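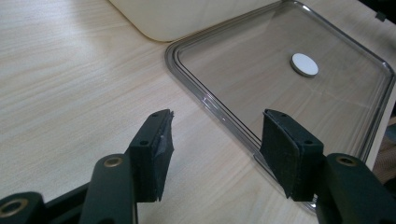
Gralent Storage Box with Clear Lid
Item 435 – cream box, transparent lid

The Gralent is a plain box for the small things which are always lying on the table and never have their own place. We sell it in the Ulton shop and by post from Kindton. The box itself is cream, with smooth walls and rounded corners, so a cloth goes easily along the inside. The lid is transparent. It has a ridged rim and a flat middle panel.

Many customers write to us that they use the lid also alone, turned over, as a shallow tray. We did not plan this when we chose the product, but it works well for buttons, coins, bath salts in small bags, or what you take out of your pockets in the evening. The color of the table shows through the plastic, so the tray does not look heavy on light wood.

What you receive
One box and one lid. The set of 2 boxes comes with 2 lids, and the boxes go one inside the other for shipping. Please take them apart slowly, with a small turn, and do not pull on one corner only.

Clear container, Mets size
The Mets is the fully transparent model in the same family. It is rectangular, with rounded corners and a slightly raised rim, and you see the content from all sides without opening anything. It is sold without lid. For a drawer we recommend to measure first the inside height, not the front of the drawer. We had several returns for this reason.

Bright white items are easy to find in it, even from the other side of the table. For dark cables or black pens some people prefer to put a sheet of white paper on the bottom.

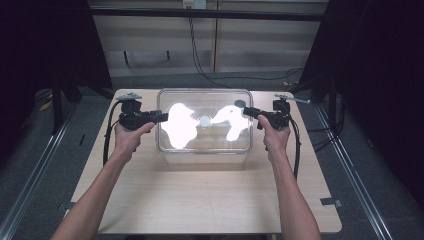
Care
Wash by hand with warm water and a little dish soap. Dry with a soft cloth – the rough side of a kitchen sponge leaves fine lines on clear plastic, and they do not come out again. No dishwasher, no microwave. If a price label leaves glue, a drop of cooking oil and ten minutes of patience are enough.

Please do not use for hot food. For dry food such as tea bags or wrapped candy it is fine.

Delivery and returns
Orders are packed in Kindton and leave us within 7 working days. Unused items can be sent back in the original carton. Write the item number on the outside, please, so the parcel does not wait on the wrong shelf.

Availability
Gralent in cream: in stock.
Mets, clear: in stock, small quantity.
Gralent in gray: expected in April. We can note your address and write to you when it arrives.
Extra lids are sold separately, but only for the Gralent. They do not fit on the Mets.

Page last changed 14 Jan 2026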